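Failure Analysis Technician, Robotic Handling (fixed term)
Kadutex Test Services, Rototville
Posted November 2019

Kadutex runs acceptance and endurance tests on small robot arms and end effectors for customers in packaging and food service. We are hiring one technician for the Rototville lab to work on an open fault investigation. The position is full time, on site, 40 hours a week, and runs through the end of May with possible extension.

Background to the position

During an endurance run on the Ogbonna cell, the gripper released its load while the arm was still moving at transfer speed. The controller logged no fault. The run was stopped by hand and the cell was locked out. On review of the logs, 923 releases were found that had no matching open command. Most took place close to the table and had been scored as normal placements. The fault has since been reproduced on a second controller of the same type, which makes a single bad board unlikely.

There is also a safety finding. On one occasion the fingers closed 300 milliseconds after the guard door switch had opened. No one was hurt. The safe-stop circuit is being treated as a separate item with its own report, and the cell may be run only at reduced speed, with two people present, until that report is signed.

Work at present consists of slow approach moves over the bare table, repeated at fixed heights, with the finger drive current recorded on each pass.

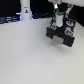
Brittany Leclerc: I would change one thing in the wording before this goes out. "No matching open command" sounds as if we have ruled out the software, and we have not. The log drops entries when the bus is busy, so some of those commands may have been sent and never written down. Applicants should know that the first month is likely to be spent on the logger and very little of it on the gripper.

The comment is accepted and the duties below have been reordered to match.

Duties

Verify the event logger against an independent recorder and state its loss rate under load.
Reproduce the uncommanded release at reduced speed and write a procedure that a second person can follow.
Inspect connectors, cable runs and strain relief at the wrist. Replace parts only after the as-found condition has been recorded.
Measure the time from guard door opening to finger stop, 45 trials per door position.
Run pick trials on the standard item set and sort each failure as slip, early release, missed grasp or damage.
Keep the fault log current. Entries are made the same day, in ink or in the lab system, and are not edited afterward.

The item set is made up of light retail goods. Coffee pods are part of it. The foil lid marks easily, the rim gives the fingers little to hold, and neighboring pods get in the way of the approach. Wrist camera images are reviewed along with the force data for each attempt.

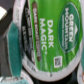 Dark Magic pod among its neighbors, wrist camera view.

Required

Two years of hands-on work with industrial or collaborative robot arms, or with comparable motion equipment.
Able to read wiring diagrams and use an oscilloscope without supervision.
Lockout/tagout training, current or renewable before the start date.
Clear written English. The final report goes to the customer and to the customer's insurer.

Useful

Experience with safety relays and stop-time measurement.
Basic scripting for sorting log files.
Earlier work on an intermittent fault, whether or not the cause was found.

Not required

A degree. Programming of the arm itself is handled by the Cosport office, and changes to motion code go through them.

Conditions

Hourly pay, set by experience. Day shift. Safety glasses and closed shoes in the lab. The technician has authority to stop any run at any time and does not need approval to do so. Restarting needs two signatures. One trip to Cosport is expected for the design review, travel paid.

To apply

Send a resume and one page describing a fault you worked on: what was observed, what was measured, what was changed, and what remained unexplained. Please leave out customer names. Address applications to Brittany Leclerc, Kadutex Test Services, Rototville, and put "Ogbonna cell" in the subject line. Applications without the one-page description will not be read. Interviews include a bench exercise with a wiring fault.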